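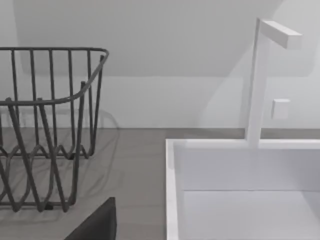
Figure 4. Wire basket, dark gray, round rods.

4. Setting up the Farkex cloud height sensor

Read Section 3 (Power and grounding) before you start. The mast must be standing and the Postma logger must be switched off.

4.1 Choosing the position

The sensor sends a pulse of light straight up and times the part that the cloud base sends back. It needs a clear view of the sky directly overhead. Branches, wires and roof edges within five degrees of vertical will be reported as low cloud.

Keep the sensor away from kitchen vents, dryer outlets and chimneys. Steam from these gives false readings in cold, still air. Sites near open water are acceptable, but expect more fog records in the early morning.

4.2 Mounting

1. Bolt the base plate to the mast arm. Tighten by hand only.
2. Set the sensor on the plate with the cable outlet facing away from the usual wind direction.
3. Place a level on the housing, first north to south and then east to west. Adjust the leveling screws until both readings are true.
4. Tighten the base bolts in a cross pattern and check the level again.
5. Turn the tilt ring to 2 and lock it. This leans the lens slightly off vertical so that rain runs off.

CAUTION: Do not look into the lens or point a telescope or binoculars at it while the unit is powered.

Note: On older Lesten masts the arm flexes under load. Repeat step 3 after the cable has been tied down.

4.3 Connecting to the logger

1. Run the cable down the inside of the mast and leave a drip loop below the entry gland.
2. Plug the connector into port 2 on the logger. Port 1 is reserved for the rain gauge.
3. Switch on the logger. The status light blinks amber during warm-up and then stays green.
4. Open the Site menu and enter the station height above sea level. Cloud heights are stored above ground and converted only when a report is sent.
5. Set the lower limit to 250 feet if the site has tall trees nearby. Otherwise leave it at zero.

If the light stays amber for longer than roughly ten minutes, switch off, reseat the connector and start again from step 3.

4.4 First readings

Choose a day with a flat, unbroken cloud layer. Scattered cumulus is a poor test, as the beam passes through the gaps and the height jumps between records. High, thin cirrus may not be detected at all. A clear sky is stored as NCD (no cloud detected) and is not a fault.

Compare the readings with the nearest airfield report and allow for the difference in ground height.

4.5 Cleaning

Wipe the window with a damp, lint-free cloth in spring and again in July, when pollen builds up. Do not use window cleaner or compressed air.

Section 4 revised 6 Jan 2026, V. Verschueren, Inutden. Replaces all earlier versions. For sky camera setup, go to Section 5.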